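Word list + short texts from workwear repair tags, collected for spell checkers. Notes below are rough, will tidy in August.

## What's in it

- 3,206 tag lines, one per row, plain text
- 186 lines held back for testing
- 39 garment terms with spelling variants (placket / placquet / plackit etc)
- source shops: Tudby, Lyons

File is `tags.tsv`. Columns: `id`, `shop`, `raw`, `fixed`. Tab separated, UTF-8. No header row, sorry, add your own.

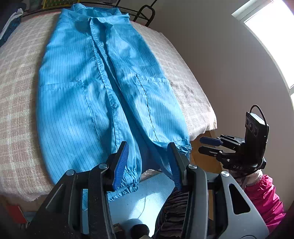
**Is the `raw` column cleaned up at all?**
Left as typed by the shop, apart from phone numbers and customer names, which were cut.

## Fixing rules

Short version. Long version is in `rules.md`.

- "zip" and "zipper" both ok, dont merge
- "btn" goes to "button", "pkt" to "pocket"
- "hem" stays "hem" even where Lyons clearly meant "cuff"
- prices stay put, currency signs dropped

Disagreements between two readers: 5 lines still open, marked `??` in `fixed`. Skip them if you need clean data.
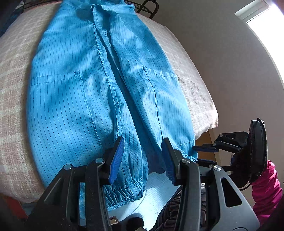
*Pinstripe work garment, collar and front placket.*

## Known problems

Tudby tags are much longer than the Lyons ones. Lyons clerks abbreviate everything. A model trained on one does badly on the other, so split by `shop` before you trust a score.

Some duplicate rows. Same tag typed twice on pickup and drop-off. Left in for now.

Line endings got mixed in the last export. Run `dos2unix` first.

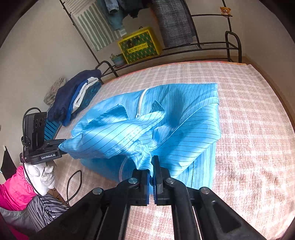
**Maintained by:** Sonard Text Tools Team

## Loading

```
cut -f3,4 tags.tsv > pairs.tsv
```

Thats all most people need. The old Zurnerero loader expects a header and will eat your first row.

## License

CC BY 4.0. Corrections welcome, open an issue with the row id, one row per issue pls.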